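Do You Really Swallow Spiders in Your Sleep?

Somebody has probably told you this one. Maybe it was a cousin at a sleepover, or a kid on the bus. It goes: "Every person swallows 8 spiders a year while they sleep." Then everyone screams and pulls the blanket over their mouth.

It's a great story. But is it true? Before you believe any fact that makes you go "eww," try asking it some hard questions.

Question one: How would anybody know?

Think about what you would have to do to get that number. You would need a lot of sleeping people. You would need someone to watch every one of them, all night long, for a whole year. And that someone would have to spot a tiny spider in the dark. Who did that? When? Where did they write it down? People who repeat the spider fact can never tell you. They heard it from somebody, who heard it from somebody else.

A number makes a story sound like science. Anyone can stick a number on a story, though. If I tell you that 2255 moths live in the average mailbox, it sounds as if I counted. I didn't. I made it up just now.

Question two: What would the spider want?

Spiders don't go wandering around looking for mouths. Lots of house spiders stay in or near a web and wait for an insect to come along. Others walk around and hunt. None of them are hunting you. You are much too big to eat, and there is nothing inside your mouth that a spider needs.

Now think about what a sleeping person is like if you weigh less than a paper clip. Spiders are very good at feeling things shake. They have hairs on their legs that pick up tiny wobbles, and that's how many of them know when a fly has landed in the web. A sleeping person breathes, rolls over, has a beating heart and sometimes snores. To a spider, all of that feels like danger. An open mouth is also warm and damp, with air blowing out of it. Would you walk in there?

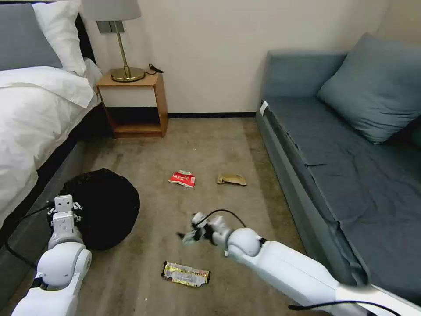
A bedroom with a lamp on the nightstand. Most of a bedroom is of no interest to a spider at all.

Question three: Could it happen even once?

Careful! Being a good doubter means doubting your own side too. Could a spider ever, one time, end up in somebody's mouth? Well, yes, it could. The world is big and odd things happen. But "it could happen once to someone" is very different from "it happens to everyone, every year." Watch out for people who prove the small thing and then act as though they've proved the big one.

Annunziata Tedesco teaches fourth grade, and she tried the spider fact on her class one Monday. All 28 kids had heard it. She asked them to find out where it came from. They found plenty of websites that said it was true, and plenty of those websites used exactly the same words. What does that tell you? Copying a sentence over and over doesn't add any proof. You still have one sentence.

Some people say they know who started the spider story and why. Should you believe them? Ask them the same questions. Explanations of where a myth came from can be myths themselves.

Try it yourself

Pick one of these and find out how anybody could know it:

Goldfish forget everything after three seconds.
Cracking your knuckles makes your fingers fat.
If you swallow gum, it stays in your stomach for seven years.

Write down who says so, how they checked, and whether anyone else checked too. If you can't fill in the second line, write "don't know yet." Scientists write that all the time.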